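About Manmont

Produce, dairy and dry goods for independent kitchens. Family-size company, regional routes. 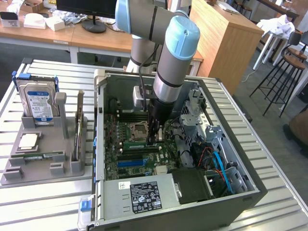 Who do you deliver to?
Restaurants, cafes, bakeries, school kitchens and a handful of small grocers. If you cook for people and you have a back door, we can probly get a truck to it.

How we started

One van, one walk-in cooler, and a list of nine restaurants that were tired of driving to the farm stands themselves. We bought from growers in the Voletau valley on the way up and sold on the way back down. Carrots mostly, the first year. Then eggs. Then somebody asked for flour and we said sure, and now flour is a third of the warehouse.

Where we are now

134 kitchens on the regular routes. Roughly 2,000 items in the catalog, more in summer, fewer in February when the local list gets short and it's squash, squash, onions, squash. Main warehouse is on Cheng Road, office upstairs. Will-call window around the side, open until 3 p.m.

Orders

Get it in by 8 p.m. and it's on the truck next morning. Online, phone or text, whatever works. We still take orders on the voicemail and yes, a person listens to them. No minimum on will-call. Delivery minimum is $80, and we'll hold a short order for the next run if you'd like to add to it.

Routes: city every day but Sunday. Voletau and the upper valley Tuesday only, so plan ahead for that one. Holiday weeks shift, check your invoice for the notice.

Local list

Goes out by email every week. What's in, who grew it, what's almost done. Prices on there are good until the next list comes out. When a farm runs short we call you before we sub anything. If you'd rather we just sub it, tell us once and we'll put a note on the account.

Growers who want on the list: call the office, ask for purchasing. We'll want to come out and see the packing shed. We pay on 14 days. Small lots are fine, we've bought a single crate of currants before and would do it again.

Hurnano

Hurnano is our own label. Started with canned tomatoes, then beans, then a pickled pepper that the sandwich shops go thru like crazy. Packed in the valley in season. 723 cases of tomatoes last October and they were gone by spring, so if you want them year round talk to your rep about reserving. Reserved cases sit here free, you take them as you need them.

No plans for a retail label yet. People ask. A few of the grocers carry the big cans on the bottom shelf.

Working with us

Every account gets a rep, and the rep has a cell phone. Most of them cooked before they sold, so they know what a bad Friday looks like. They can help cost a menu, find a cheaper cut of cheese, or tell you what the other bakeries are doing about butter right now. Tasting days are twice a year in the warehouse, customers and growers both invited. Wear a jacket, its cold in there.

Jobs

Usually looking for drivers and night pickers. Start times are early or late depending how you see it. Lunch is on us, from a different customer each week. Stop by the will-call window and ask for an application, or use the contact page.

New accounts

One form, two pages. Set up takes a day or two. First order is cash or card, terms after that.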